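Padmavathi Hegde

A few of you asked what happened with my Follari account, so settle in, I've made a cup of tea and this will take a few posts.

I put $1,942 into it back in September, all in one go, mostly Bitcoin with a little bit of something my cousin swore by (love you, cousin, never again). Then I left it alone and got on with life.

Last month they emailed to say withdrawals would now be "processed in stages". I asked for $971, exactly half, and 20 days later I'm still looking at the word Pending in a very cheerful green.

The fellow on the chat at Irkwood, who handle their support, was lovely to me, truly, but he couldn't tell me where the coins are held or who holds them!

So please, if you've got money on any exchange, have a read of the withdrawal terms tonight. And save your statements somewhere that isn't the app. I'll post again when I hear back.
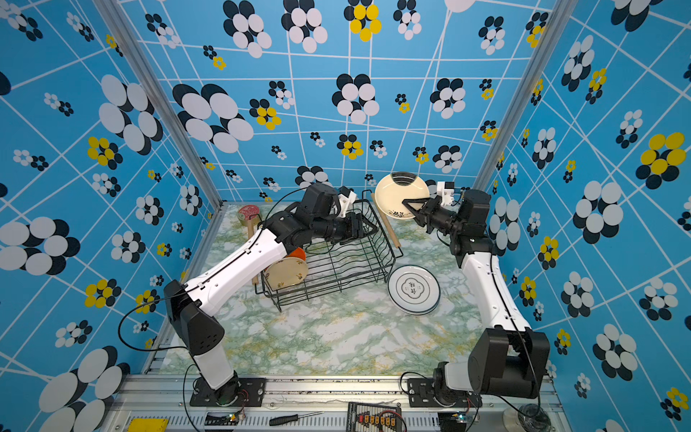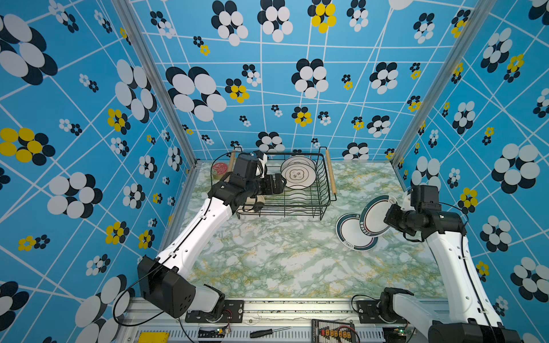
Blue walls and big flowers, both pics.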